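# Olletti Washed-Rind Wheel, Half and Whole

Item 1178. Cow's milk, thermized, soft, washed rind. Supplied by Kedance to shops, restaurants and cheese counters.

## Description

Olletti is a small-format washed-rind cheese made from the milk of a single herd. The curd is cut large, ladled by hand and drained without pressing. Wheels are dry-salted on the second day and washed with a light brine three times a week until they leave the cellar. No annatto is used. The rind color, from pale apricot to brick, comes from the surface culture and varies by batch.

At release the paste is supple and springs back under the thumb. It softens from the outside in. A chalky core is normal in a young wheel and disappears with further aging. The aroma is stronger than the flavor, which is milky and mildly meaty with a slight bitterness near the rind.

## Specifications

| Property | Value |
|---|---|
| Milk | Cow, thermized |
| Rennet | Animal (traditional calf) |
| Minimum age at release | 59 days |
| Net weight, whole wheel | 2137 g |
| Fat in dry matter | 50% minimum |
| Rind | Edible, washed |
| Wheels per case | 4 |
| Allergens | Milk |

Net weight is the nominal weight at packing. Invoices are based on the scale weight of each case. Wheels lose moisture in storage, and credit is not given for weight lost after delivery.

## Storage

Keep at 39 to 43°F in the original paper. Do not use plastic film on a whole wheel. On cut faces, press a piece of waxed paper flat against the paste and rewrap the rest in the original sheet. Turn whole wheels every second day. A cut wheel should be sold within seven days.

White bloom on the rind can be brushed off with a dry cloth. Blue or black spots larger than a lentil should be trimmed. A strong ammonia smell that remains after an hour unwrapped means the wheel is past its best and should not be sold.

## Cutting and service

Cut cold and serve at room temperature. A wire gives a cleaner face than a knife on wheels with a soft edge. Halve the wheel first, then cut wedges from the center out so that each portion has the same share of rind.

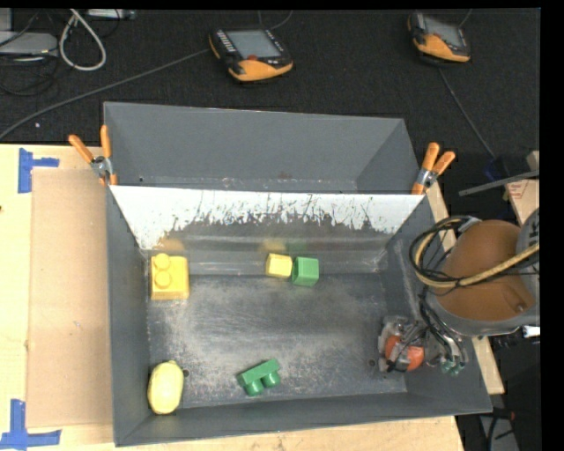
For baking, use a young wheel with the core still firm. Ripe wheels separate when heated and leave a layer of oil on the surface. The cheese melts evenly over potatoes or in a covered dish at 350°F. It is not recommended for fondue unless blended with a harder cheese.

## Related items

- **Hettiarachchi Reserve.** Same make, longer cellar time, firmer rind. Whole wheels only. Available from January.
- **Zoto.** Small fresh cheese from the same dairy, no rind. Short shelf life, ordered by the tray.

## Ordering

Orders received before 11 a.m. ship the next working day. Half wheels are cut to order and cannot be returned. Cases are packed with ice sheets in all months.

Product questions, including batch records and culture information, go to Afroza Gazi in the cellar office. Trade accounts and standing orders are handled by Faisal Malik. Please quote the item number and the batch code printed on the underside of the wrapper.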